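Folding on a Bed: Notes on Surface, Order and Size

Contributed by Dorottya Bíró, Troltwood household newsletter

Several readers wrote in after the July item on shelf depths to ask about the step before the shelf, the folding itself. Most of the letters came from people in small apartments who have no table long enough for a shirt and do the whole job on the bed. The notes below cover that case. They assume clean, fully dried laundry and one person working alone.

The working surface

A mattress is a poor folding surface. It gives under the hand, so a crease pressed into cotton jersey lifts again as soon as the hand moves away. A quilted bedspread makes this worse. The stitching grips the underside of the fabric, and a shirt smoothed from the collar down will bunch along the stitch lines.

A woven mat laid over the bedspread corrects most of this. Fine weave is preferred. Coarse weave snags knits and leaves a pattern on damp cloth. The mat should be wide enough to take an adult T-shirt with the sleeves out. Mine is 1000 mm on the long side, and I would not go shorter. Rania Karam uses one of 600 mm for children's clothes and reports that it is adequate for those and nothing else.

Lay the mat at whatever angle suits the side of the bed you stand on. It does not need to be square to the bed. It does need to be flat, with no part of the bedspread folded up beneath it. A mat that has been stored rolled should be turned curl side down and left for a while before use.

Sorting before folding

Sort by stiffness. Jeans and other heavy items go first, as they hold a fold on any surface and can be placed directly on the bedspread. Ribbed and knitted pieces follow. Lightweight jersey goes last and is the only category that really needs the mat.

Keep unfolded small items in one heap at the far end of the mat, where they can be reached without leaning over finished work. Chargers and cables that come to light in the bedding should be taken out before stacking. Dénes Halász once put away a whole drawer of towels with a phone lead folded into the third one down and spent a week looking for it.

Folding a T-shirt to a fixed width

The method given here produces a packet 230 mm wide, which suits the standard Priseck drawer insert. For other inserts, measure the inside width and subtract a finger's thickness.

1. Spread the shirt on the mat. Pull the hem and the shoulders in opposite directions, lightly, until the side seams run straight. Do not press yet.

2. Check for an upper corner or sleeve that has doubled over on itself. This is the most common fault with thin jersey, and it has to be opened out before anything else is done. A doubled corner will put a ridge through every layer of the finished packet.
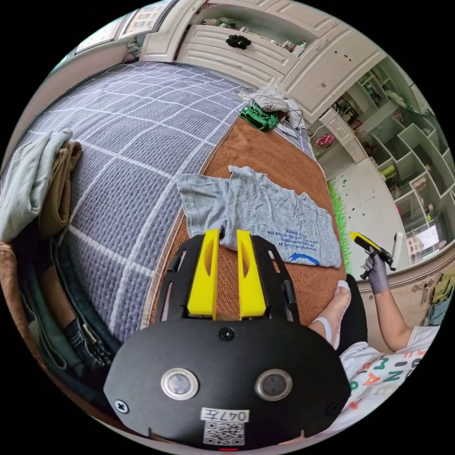 3. Smooth from the center outward with the flat of the hand. Work around printed areas and leave them until last. Heavy print is stiffer than the cloth and pushes wrinkles to its own edges.

4. Turn the shirt face down. Fold one side in to a line midway between collar and shoulder seam, then bring the sleeve back on itself so that it lies inside the fold. Repeat on the other side.

5. Fold the hem up to just below the collar, then fold in half again. Press once, with the forearm.

If the packet will not stand on its edge, the final fold is too loose. Open it back to step 4 and repeat.

Stacking

Place finished pieces at the side of the bed nearest the door, heaviest at the bottom. Stacks on a mattress lean once they pass a certain height, and my limit is 9 shirts. Jeans should have their own stack, with waistbands alternating left and right so that the buttons and seams do not build up on one side.

Readers' corrections

Benedek Szalai points out that the July table gave the depth of the Zestisik shelf including the front lip. The usable depth is less by the thickness of the lip, and anyone who cut liners from the table should check them. The table has been amended in the online copy.

Jenő Jakab asks whether a mat can be replaced with a sheet of stiff card. It can, for a few loads. Card softens with handling and slides on a smooth bedspread, so it will need a strip of non-slip liner underneath.

The next item covers fitted sheets. Measurements of awkward linen closets are welcome and can be sent to the usual address, with the inside depth given first.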